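Search this site Go

Looking after a piano and the music that goes with it

I play for singers, mostly at home and sometimes in the church hall of Cladell, and with the years I have collected small habits for keeping the instrument and the scores in good order. Some I learned from my teacher, Madalena Sampaio, and some I learned by damaging things. I write them down here for pupils and their parents, who ask me the same questions every winter.

The keys

Dust the keys with a soft dry cloth before you do anything wet. For the finger marks take a second cloth, put it in lukewarm water with one drop of dish soap, and wring it very strongly. Wipe each key toward yourself, never from side to side, so that the water does not run between them. Do one octave, dry it, then go on with the next.

If your piano has old ivory keys, leave the lid open during the day, but out of the direct sun. Ivory becomes yellow in the dark. Please don't use lemon, toothpaste or vinegar on it. I have seen all three recommended and I have seen what comes after.

Do the black keys with a different cloth. On some older pianos the color comes off a little and you will carry it onto the white ones.
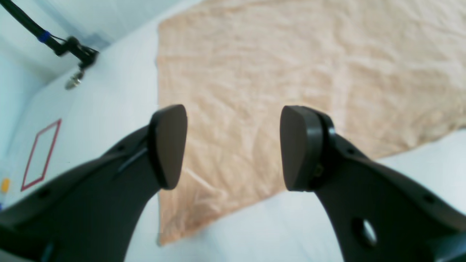

Two gray fingertips, with a gap between them

The air in the room

A piano likes a humidity that stays the same. A small hygrometer costs less than a vocal score and it can hang on the wall behind the music desk. I try to stay under 60 percent, and when mine shows 70 I close the windows and start the dehumidifier. In January the problem is the opposite, and I put a dish of water near the radiator. Not on the piano, please, and no flower vases either.

Leave a hand's width between an upright piano and the wall. The outside wall is the worst place of all for it, but in a small apartment one doesn't always have the choice. Mine stood on such a wall for 16 years and I paid the tuner for it.

Call the tuner two or three weeks after the heating goes on, not before. Write the date of the visit on a small card and keep it under the lid. Mine also writes there which strings he has replaced.

Buzzing and rattling

When one note buzzes, first look around the room. A picture glass, a lamp, a spoon in a cup, the metronome - very often the piano is innocent. Play the note again and again while a second person puts a hand on one thing after another. Then look at the candle holders, if you have them, and at the hinge of the lid. A loose hinge screw needs only a quarter turn. If the buzz comes from inside, write down the name of the note and leave it for the tuner.

For a pencil that has fallen between the keys, don't go after it with a knitting needle. You will push it deeper.

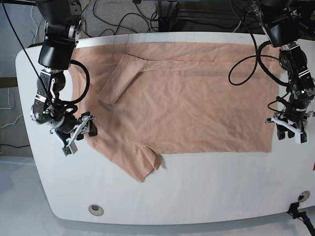
Ditano, July 22, 2024

I have now added the part about scores, which was promised a long time ago.

A vocal score of an opera is a heavy book with a weak back. New ones don't stay open, and many singers bend them backward with force, so that in the second act the pages begin to fall. Do it in this way instead. Stand the book on its spine on a table. Lay down the front cover, then the back cover, then a few pages from the front and a few pages from the back, and press lightly along the fold each time with the thumb. Continue until you arrive at the middle. It takes 11 minutes for a Verdi and a little longer for a Wagner.

Mark with a soft pencil, 2B or softer, and press little. Hire material goes back to the library, and somebody there must erase every breath mark you made. A white eraser is better than the pink one. Brush the crumbs out with a clean paintbrush and don't blow, because you will also spit.

Torn corners I repair with archive tape. Ordinary sticky tape becomes brown and takes the notes with it. For photocopies it doesn't matter.

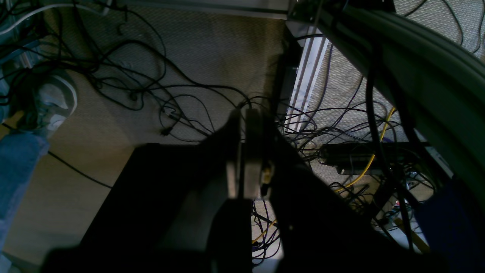 Storing more music than you have shelves

I own something like a whole wall of music and I still can't find the Fauré. What helped is this:

- Stand thick scores upright, with a bookend, never leaning.
- Lay thin songs flat in a box, and write the composers on the short side of the box.
- Put single sheets in a paper folder, not in plastic.
- Keep the lowest shelf empty if you live on the ground floor.
- Once a year take everything out and wipe the shelf.

A choir in Manolakis keeps 1,000 copies in old wine cartons with a number on each, and a list inside the cupboard door. It isn't beautiful but it works very well.

Scores that smell of the cellar can stand open on a table in dry moving air for some days. After this put them in a closed box with an open dish of baking soda, and be careful that the dish doesn't touch the paper. If you see fuzzy spots, keep that book away from the others and wear a mask when you handle it.

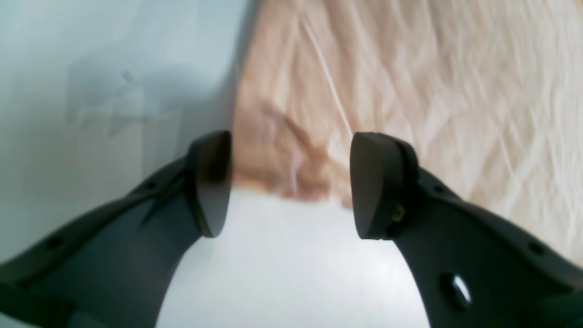

Styliani Katsaros writes that baking soda did nothing for her old Schubert volumes, and that cat litter of the plain kind, without perfume, took the smell away in two weeks. She also wants to know if one may iron a wet page.

One may, but only between two sheets of blotting paper, with the iron on the lowest step and no steam. First let the page dry until it is only a little damp. Glossy paper I would not iron at all, the sheets stick together. For a whole wet book put kitchen paper between every few pages, change it often, and at the end press it under something heavy. I used the complete Beethoven sonatas for this.

Next time I will write about music stands, and how to stop them from going down slowly during the slow movement.

Contact: use the form on the Prarar Music Room page | Copyright Prarar Music Room | Back to top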